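Questions about renting a plot at Sillevmont Community Garden, updated each August before the new plot year. If yours isn't covered, write to the garden desk or ask at the tool shed on a work morning.

## Getting a plot

**Who can apply?**

Anyone 18 or older who lives in Sillevmont or the Ambrosio Road blocks on the other side of the creek. You don't need to own your home. One plot per household, and two households may share one if both names are on the form.

**How big are the plots?**

A full plot is 12 feet by 20 feet. A half plot is 12 feet by 10. The raised beds along the north path are smaller and are held for gardeners who can't easily kneel or bend. Tell us on the form if you need one.

**How long is the wait?**

It depends on the size. Half plots usually open up within a season. Full plots can take two years. We go strictly down the list, so there is no point in writing to ask for a better position. If we offer you a plot and you turn it down, you keep your place once. The second time, you go to the bottom.

**Can I choose which plot I get?**

No, but after one full season you can ask for a transfer. Transfers are handled before new offers go out. The plots by the creek are the most requested and also the ones that stay soggy longest in spring.

## Water and soil

**Is water included?**

Yes, up to a point. The garden shares one meter, and the plot fee assumes 3,000 gallons per full plot per season. Plots aren't metered one by one, so we rely on people to water sensibly. Hoses must be held. Sprinklers are not allowed, and neither is leaving a hose running while you go do something else.

**When is the water turned on?**

After the last hard frost, normally in the second half of April. It goes off at the end of October. Rain barrels are fine all year if they have a tight lid and stay inside your plot lines.

**Can I put in drip irrigation?**

Yes. Use a battery timer and a pressure regulator, and leave the second outlet on the spigot free for your neighbor. Take the timer indoors for the winter.
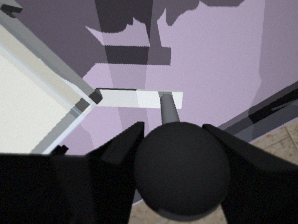
Osvaldo Villa wrote in to say that the regulator matters more than the timer. He ran his drip line without one for a month and the fittings popped off three times, once overnight. He also suggests flushing the line every few weeks by opening the end cap, as the creek-side spigots carry a lot of grit.

We agree on both points. The filter washers sold with most drip kits help with the grit too - rinse them when you flush the line.

**Has the soil been tested?**

It is tested every other spring, and the latest results are posted on the board inside the gate. The pH runs a little high, so blueberries do poorly in the ground here. Grow them in a tub with an acidic mix. Lead levels have been well under the limit every time.

**Do you supply compost?**

One delivery in spring and one in fall, dumped by the main gate. The limit is 4 wheelbarrow loads per full plot and half that for a half plot. Please don't take more until the notice goes up saying the rest is free to anyone.

**What can go in the compost bins?**

Plant waste from your plot, cut into pieces shorter than your forearm. No tomato or potato vines with blight, no bindweed roots, no kitchen scraps. Diseased plants go home with you in a bag.

## What you can grow and build

**Are any plants off limits?**

Mint and horseradish must be in pots. Bamboo, running raspberries and trees of any kind are not allowed in the ground. Sunflowers and corn are fine on the north side of your plot, where they won't shade the next one.

**Can I use sprays?**

Insecticidal soap, neem oil and Bt are allowed. Weed killers are not, including vinegar mixes, which drift just like anything else. If you aren't sure about a product, ask before you open it.

**Can I put up a fence or a trellis?**

A fence may be up to 30 inches high. A trellis may be up to six feet if it doesn't shade a neighbor. No concrete, no treated railroad ties, no carpet used as weed cover. Hoops and row cover are welcome, and for cabbage they are close to necessary in June.

**Can I start seeds early in the greenhouse?**

Yes, from early March. Each household gets one shelf section. Label every tray with your name and plot number. The heat mats stay on from 6 p.m. to 8 a.m. and you don't need to touch the controls. Trays still on the shelves at the end of May are given away.

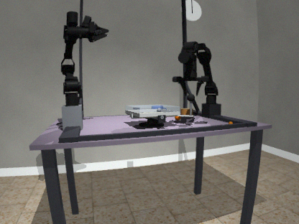

Seedlings raised on those shelves should be hardened off before you plant them out. Set them outside for an hour or two the first day and a little longer each day after, for a week. Peppers and eggplant want warmer nights than tomatoes do, so hold them back another ten days or so even when the afternoons feel like summer.

## Fees, work hours and leaving

**What does it cost?**

The current fee is on the form. It covers water, compost, insurance and tool repair. There is a refundable deposit as well, returned when you hand back a clean plot. Reduced fees are available and we don't ask for paperwork.

**Do I have to do work hours?**

Each full plot owes six hours a season and each half plot owes three. Path mowing, bin turning and greenhouse cleaning all count. Write your hours in the book in the shed the same day. Last season gardeners logged 1,461 hours between them, and most of the paths were rebuilt that way.

**What if I'm away for a few weeks?**

Ask a neighbor to water and leave their name at the shed. Say whether they may pick what ripens. Zucchini won't wait for you.

**What counts as a neglected plot?**

More than half of it in weeds after the middle of June. You'll get a note, then two weeks to fix it. If you're ill or something has come up at home, tell us and we'll find help for you.

**How do I give up my plot?**

Send a short note with your plot number. Pull spent plants, take out stakes and netting, and leave the soil covered with straw or leaves. Perennials can stay if the next gardener wants them - otherwise dig them up and leave them on the share bench by the gate.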